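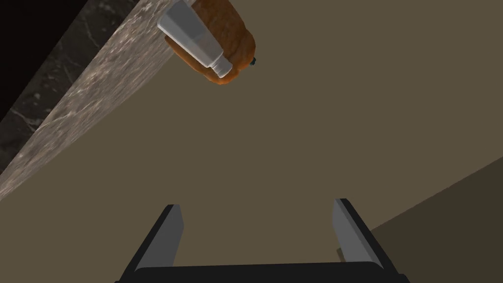
How long should bread dough rest in the fridge? Overnight suits most loaves, and Siiri Strazds often leaves hers a full day.

Strazds has baked in Tovar for 4 years, first for neighbors and now for a stall at the Didatbridge market. I went to see her in May and came home with a jar of starter and far too many notes!

"People want a number of hours," she told me. "I get it, I wanted one too. But my kitchen in winter and my kitchen in summer are two different places, so I look at the dough and poke it."

The poke is a floured finger, pressed in to the first knuckle. If the dent springs right back, she waits. If it fills in slowly, the oven goes on.

Her everyday loaf starts with 500 grams of flour, mostly white with a scoop of rye from the mill at Tukbridge. She loves that rye – she made me smell the bag twice – and says it changed her crust more than any oven trick. "I'd bought steam pans, I'd bought a baking stone. Then I changed flour and there it was, the crust I'd been chasing."

I asked about failures and she laughed for a good while. "The first market, I forgot the salt. All of it, every loaf. A man came back the next week and asked if I had any more of the plain kind."

She keeps a notebook, and the loaf I tasted was bake 217 in it. It had a dark, blistered top and a sour edge that came in late (I ate three slices standing up). Next she wants to try a seeded loaf her aunt used to make in Tiradham. There's no recipe, only what she remembers of the smell, and caraway is her best guess so far.

Comments

marnie_b: Tried the finger poke last night and finally got a loaf that isn't a brick. Thank you!!

Del: Does she feed the starter with rye too, or just white?

oldstove: My mother's had caraway and a little fennel. Worth a try for the aunt's loaf.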